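Gramley Center for Surgical Skills
Sat 17 January

The winter suturing course opens Monday in the Radel Laboratory. Registered participants are asked to read this thread before arrival. (1/6)

Each station will be supplied with a tissue surface, curved needles and black suture thread. Participants do not need to bring materials. Enrollment is closed at 26. (2/6)

The first exercise is the interrupted stitch. Each stitch is placed, tied and cut separately, so a single faulty knot can be replaced without disturbing its neighbors. (3/6)
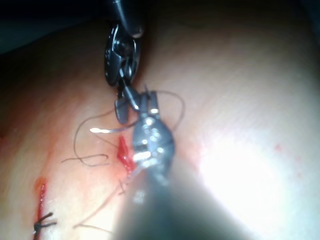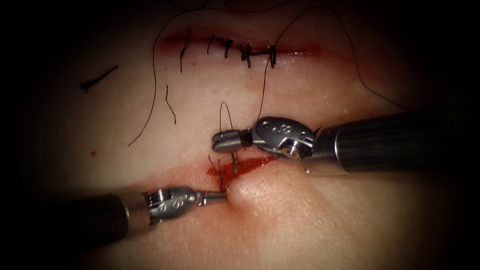
Spacing will be reviewed by the instructor at the end of each session. Please trim tails to an even length and collect all cut thread before leaving the station. Needles go in the sharps container only. (4/6)

The practice manual has been revised since October. The section on handling the needle now comes before the section on knots. Copies are available at the Tabrizi Library desk, and the lending period is 2 weeks. (5/6)

Open practice hours will be posted outside Room 543 at the start of the course. Requests for a change of session should be sent to the course office, which will reply in writing. (6/6)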